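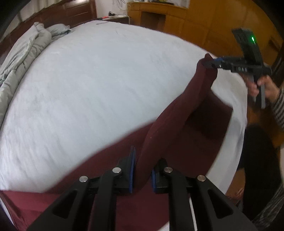 rmelnyk replied:
Sorry, I don't buy it. I've owned fleece blankets my whole adult life and none of them has ever needed a "method." You grab two corners, you bring them together, you put it on the end of the bed. What is there to learn?

gravelroad_3 replied:
The method is for people whose blanket has to fit in a particular spot. My linen shelf is narrow and if I fold the fleece any old way it sticks out and the door won't shut. I did the in-thirds fold from the first post last night and the door shut. That's my whole review.

rmelnyk replied:
Then fold it in thirds. I fold towels in thirds. I didn't need a thread for it.

Mahlet Tsegaye replied:
I started this thread so I guess I should answer. The question I asked was how to get a square fold on a big fleece without laying it on the floor, because I have a dog and the floor is the floor. People said use the bed. So I've been using the bed. My complaint is that fleece grabs a fitted sheet. You slide one edge across and half the sheet wants to go with it.

oldbuttonbox replied:
It does that on cotton too, only less. If yours is a quilted mattress cover and not a real sheet, it'll be worse. Lift the corner all the way up and carry it over. Don't drag.

Mahlet Tsegaye replied:
Lifting is what I do now. Pinch the corner, bring it straight up, walk it over. The middle still sags and you get a pocket of air when it comes down.

oldbuttonbox replied:
Push the air out from the fold toward the open edges. Flat of your hand, not your fingertips.

halfpast_noon replied:
Can someone explain why we are not just rolling them? I roll every throw in the house. No creases, takes up a third of the space.

gravelroad_3 replied:
A third of what space? I've tried rolling. A rolled fleece is the same amount of fleece. It's a log. You can't stack logs on a shelf without them coming down on your head.

halfpast_noon replied:
You can in a basket.

gravelroad_3 replied:
I don't have a basket. I have a shelf.

rmelnyk replied:
This is what I mean. Every storage tip on the internet starts with "first, buy a basket." The Jenberg catalog that came in December had a set of "blanket dividers" in it. They're bookends. They are bookends with a fabric cover on them and they want 48 dollars for the pair.

Mahlet Tsegaye replied:
I bought those.

rmelnyk replied:
Oh no.

Mahlet Tsegaye replied:
They're fine? They fall over if the stack is taller than they are. I use one of them as a doorstop.

petrichor_pam replied:
Coming in from the laundry side. Before anyone spends more time on folds, how are you all washing these? A fleece that's been through a hot dryer goes stiff and pills, and then it won't lie flat whatever you do to it. Mine is a dark wine color and for a long time I thought it was cheap fabric. It was the dryer. I switched to low heat and stopped using softener, and the new one has stayed soft.

rmelnyk replied:
The new one. So you changed the dryer setting and the blanket at the same time, and you're giving the credit to the dryer.

petrichor_pam replied:
Fair point. But the care tag on both says low heat.

rmelnyk replied:
The tag on my winter coat says dry clean only and I've been putting it in the machine for years. Tags are written so the company never has to pay anybody back.

oldbuttonbox replied:
I'm with Pam on this one, and I don't usually care about tags. Polyester fleece doesn't like high heat. I ruined a Praltorari throw that way, a gift too. The ends of the fibers went hard and it felt like a doormat.

halfpast_noon replied:
What about the lint, though? Dark fleece on white bedding is my nightmare. I had a burgundy one that left fuzz on everything for months.

petrichor_pam replied:
Wash it alone the first few times. Then shake it outside.

halfpast_noon replied:
I washed it alone. Still fuzz. I don't think the "first few times" thing is true. I think people say it because by then you've stopped looking.

Mahlet Tsegaye replied:
Ha. Possibly. A lint roller on the bed after folding takes care of mine, but I do go through a lot of lint rollers.

gebretsadik_fan replied:
Has anyone tried the Gebretsadik video? She does a large throw on a double bed, by herself, and it ends up the size of a pillow. It has 3000 likes.

rmelnyk replied:
I watched it. There's a jump right after the second fold. One second it's a lumpy rectangle, the next it has edges like a cereal box. Let me see it in one take and I'll think about it. Likes don't fold blankets.

gebretsadik_fan replied:
I didn't notice a jump. I'll look again.

gebretsadik_fan replied:
OK there's a jump.

gravelroad_3 replied:
Back to the original question, what size is yours, Mahlet? I don't think a big one can be done square by one person. You're always holding one corner and hoping about the other three.

Mahlet Tsegaye replied:
It's the Jomari one, 70 inches on the long side. I can get it square if I do the first fold lengthwise, go around to the other side of the bed to fix that edge, and come back. It takes two trips. What I wanted was a way to do it in one.

oldbuttonbox replied:
Start with the blanket across the bottom half of the bed, long side running left to right, and stand at the foot. You can reach most of both ends from there if you're tall.

Mahlet Tsegaye replied:
I'm not tall.

oldbuttonbox replied:
Then two trips. There are worse things.

rmelnyk replied:
For the record, and my name's Rhonda Melnyk, so you can quote me on it: I went and tried the thirds fold just now. It came out neater than mine. It also took me a good deal longer, and in an hour somebody will have it in a heap on the couch, so I can't see myself doing it again.

gravelroad_3 replied:
But it came out neater.

rmelnyk replied:
I said what I said.

halfpast_noon replied:
Still rolling mine.

petrichor_pam replied:
Mahlet, if you do want to try the low heat, take it out while the hem is still a tiny bit damp and spread it over the bed for the afternoon. I find the edges fold straighter that way. Rhonda will say it's in my head.

rmelnyk replied:
It's in your head. But I've got a load going in tonight and I'll try one each way, same brand, same age. I'll post what I find.

Mahlet Tsegaye replied:
Please do. And say which shelf you put them on, I want to know if they stick out.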